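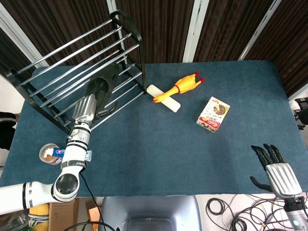
Attachment 1: two-tier rack, black slipper on the lower rails

Ticket: Cukix label printer skips every second label after driver update
Product: Cukix desktop label printer, USB
Site: Plongate warehouse, packing bench 2
Opened: 07/01/2022
Status: Closed
Priority: Normal

Problem as reported
Printer feeds one good label, then one blank, then one good. Started after the driver was updated on the bench PC. Labels are the 67 mm Petby roll, same stock as before. A batch of 50 product labels for the shoe rack listing used up twice the labels it should have. The printer on bench 1 has the old driver and prints normally from the same file.

Log

Entry 1
Restarted printer and PC. No change. Printed the built-in test page from the button on the back -- no blanks, so the printer itself can find the gap between labels.

Entry 2
Swapped the roll for a new one from the same box. No change. Cleaned the gap sensor with a dry cloth. No change. Put the old roll back.

Entry 3
Checked the page size in the driver. It had been reset to the default, which is longer than our label. The printer thinks each label runs past the gap and feeds on to the next one. Set it to the Petby size and saved. First five labels fine. Closed the Dimitrov stock program, opened it again, and the blanks came back.
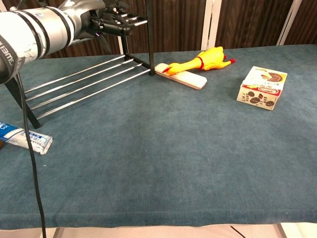
Dimitrov keeps its own copy of the page size for each label template and sends that with the job, so whatever is set in Windows gets ignored. I opened the template for the rack and found it still pointing at the default size. The description line on it was also wrong. It said "white shelf", and the rack has a black frame, so I corrected that to "low rack, black metal" while I was in there. Saved the template under the same name and printed 20 labels with no blanks.

Entry 4
Left it overnight and tried again from a cold start. 50 labels, no blanks. The other templates on this PC have the same fault and need changing one at a time. There is no bulk option that I can find.

Fix
1. Set the page size in the Windows driver to match the roll.
2. Open each template in Dimitrov, go to Page, pick the same size, save.
3. Close Dimitrov fully and reopen it before printing.

Notes
Do not run the driver update on bench 1 until its templates have been checked. The print counter on bench 2 now reads just over 4,000, blanks included. Print head last cleaned in October.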